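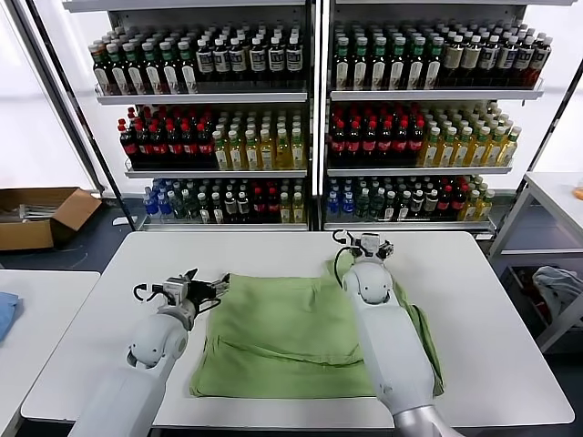
Plier les torchons et serviettes : en trois ou en quatre ?

Forum Cukness > Linge et rangement > Pliage

tufa36
Bonjour à tous, question bête mais ça tourne en dispute chez nous. On a une petite salle avec buvette, et tout le linge de table passe par la même étagère, 36 cm de profondeur. Moi je plie en quatre puis une fois en deux. Mon collègue plie en trois dans la longueur. Résultat, deux piles qui tiennent pas ensemble, tout s'écroule dès qu'on tire une serviette. Vous faites comment ??

linge_et_cie
En trois. Toujours. La pliure du milieu marque moins et la pile reste plate.

Marmotte96
Pas d'accord. En trois ça glisse, surtout le coton un peu usé. En quatre, bord plié vers l'avant, et basta.

linge_et_cie
Ca glisse si tu lisses pas. Main à plat du centre vers les bords avant chaque pli. Trois secondes.

tufa36
Oui enfin quand t'as la moitié du linge à faire avant l'ouverture de 18 h, tu lisses pas grand chose...

bobine_verte
Quelle taille, tes serviettes ? Chez moi 96 cm de long, en trois ça fait 32, donc ça rentre dans tes 36. En quatre ça fait 24, tu perds de la place mais tu peux mettre autre chose devant. Faut juste que tout le monde fasse pareil.

tufa36
Alors j'ai mesuré, y'a de tout. Les vertes sont plus épaisses, celles là se plient mal au niveau de la couture. Ça fait un bourrelet.

bobine_verte
Ah la couture en travers ! Décale le pli de deux doigts. Jamais plier pile dessus, sinon ça gonfle et toute la pile penche.

Marmotte96
+1 pour la couture. Et l'ourlet vers l'intérieur.

linge_et_cie
Vers l'extérieur l'ourlet, pardon. Sinon on voit pas par où attraper et les gens tirent n'importe comment.

Marmotte96
Bah non, ourlet dehors ça accroche la serviette du dessous. Testé pendant tout février — des piles par terre chaque soir.

kiki_du_placard
Sinon roulé ? Je roule tout depuis un an, debout dans un bac Plodeo, on voit chaque pièce et rien tombe. Bon, pour des serviettes de table c'est moins joli j'avoue.

tufa36
Roulé j'y ai pensé mais mon collègue veut pas en entendre parler, « c'est pas une salle de sport » lol

Ititz_fan
Planche à plier Ititz, perso. Un gabarit, tu rabats gauche, droite, bas, tout sort pareil. Un bout de carton épais fait aussi l'affaire.

linge_et_cie
Un gabarit pour des torchons, sérieux...

Ititz_fan
Ben quand on est plusieurs à plier, oui. C'est exactement son problème. Relis le premier message.

linge_et_cie
Ok un point pour toi. Mais en trois quand même.

kiki_du_placard
Le post épinglé n°2757 donne les dimensions pour découper un gabarit, je retrouve plus le lien mais la recherche marche avec le numéro.

tufa36
Trouvé merci ! Bon, décision — carton, pli en trois, couture décalée. Ourlet dedans pour l'instant, on verra. Les vertes à part sur l'étagère du bas.

Marmotte96
Ourlet dedans, merci. Reviens nous dire pour le reste, je parie que tu repasses en quatre avant l'été.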